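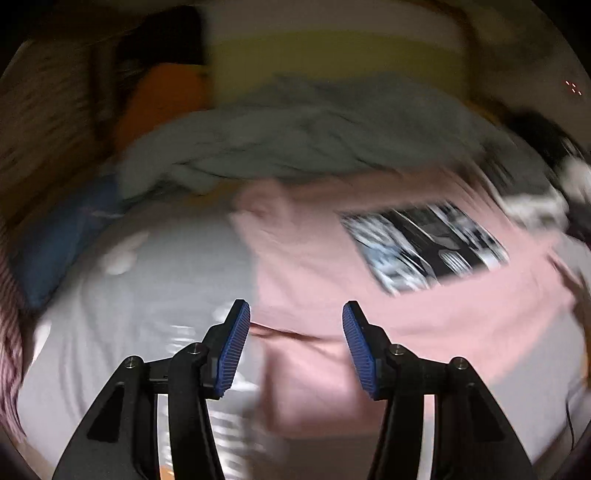 Handheld gripper demos for folding laundry: how slow do I need to go, and should I clear the bed first?

Posted in Teaching by Demonstration

I'm recording demonstrations for a folding task with a handheld gripper (two fingers, camera on the grip, fisheye lens). The plan is to train a policy from these and run it on a small arm I have in the garage. The task is: find a shirt on an unmade bed, pick it up, lay it flat on the sheet, fold it in half, fold it again.

I have almost 800 demos so far and I'm worried a lot of them are no good. Three problems.

First, blur. When I sweep over the bed looking for the shirt, everything past the fingertips smears. Prints on shirts come out as streaks. The fingers stay sharp, so it isn't focus. I mostly record in the evening with one ceiling light on.

Second, tracking. I use the Tuton software to recover the path of the gripper from the video, and it drops out on some takes, mostly when I move fast with the blanket filling most of the view.

Third, clutter. I don't clear anything off the bed. Blankets, pillows and other clothes stay where they are. I did that on purpose so the robot would learn to deal with it, but now I wonder if I should have started with a clean bed.

Do I throw these out and start over, or can I keep some of them?

lamrani_bench
Member, 2000 points

Don't start over yet. Sort them first.

Blur comes from exposure time and hand speed together. With one ceiling light, the camera keeps the shutter open longer to get enough light, and any quick move of the wrist smears the picture. Fix the light before you try to fix your hands. Put two lamps in the room and point them at the ceiling so you don't get hard shadows from the fingers on the cloth. Then lock the exposure if your camera lets you. Auto exposure will open up again the moment you move over something dark.

For speed, watch the print on a shirt during playback. If you can't make out its shapes for more than a few frames in a row, you were moving too fast. I slow down for the approach, stop for a moment over the cloth with the fingers open, close, stop again, and then lift. The stops feel strange at first. Keep them short, though, or the policy may learn to hover.

For the demos you already have, I would split them like this:

Path recovered from start to end, blur only during the search: keep.
Path recovered, but blurred when the fingers close: look at it yourself and keep it only if you can see which layer of cloth was grabbed.
Path lost at any point after the first contact: throw out.
Path lost before the first contact: trim the start and keep the rest.

When I did this with a towel set I kept a bit over half, and the policy trained on that half was better than the one trained on everything.

On clutter, I think you did the right thing, but you need some easy ones mixed in. If every demo has a heaped blanket in it, the policy has a hard time working out that the shirt is what matters. Record a batch with the blanket pulled down to the foot of the bed, and then go back to the way you had it.

dotitz_user
New member

just get a better camera. I switched to the Dotitz one with the bigger sensor and blur went away. didn't change anything else

mapletoolbox
Member, 1000 points

I agree with the sorting above. A few things to add.

Tracking software of this kind needs fixed points to hold on to. Cloth is bad for that because it moves when you touch it — the software sees the blanket shift and takes it for camera motion. Tilt the gripper a little so that some of the headboard or wall is in view during the whole take. A plain wall doesn't help much, so tape up a few printed sheets of paper where the camera will see them. Move them between batches so the policy doesn't come to depend on them.

Also check for cords. A charging cord lying across the bed gets pinched along with the shirt more often than you would think, and then your demo teaches the robot to pick up both. A cord hanging off the gripper itself can drag on the cloth too. Run it up your sleeve or along your forearm with a strap. The Jandotska forum has a thread on cable routing that goes back to May and covers most ways of doing it.

One more point about your arm in the garage. A person with a handheld gripper can reach over the bed from any side and twist the wrist in ways a small arm can't. Before you record more, take 12 of your good paths and play them back on the arm with nothing in the fingers. If it hits its joint limits on several of them, stand where the arm will stand and record from there only. I recorded for weeks before I did this check and had to redo most of it.

I wouldn't buy a new camera until the lamps are in. If you change the camera now, the lens will be different too, and your old demos won't match the new ones without extra work.

Original poster, reply

Thanks. I put in two lamps last night and the search part already looks better on playback. I ran the path check on the arm as well, and it hits a limit whenever I come in from the headboard side, so I'll record from the foot of the bed from now on. Sorting the old ones this week.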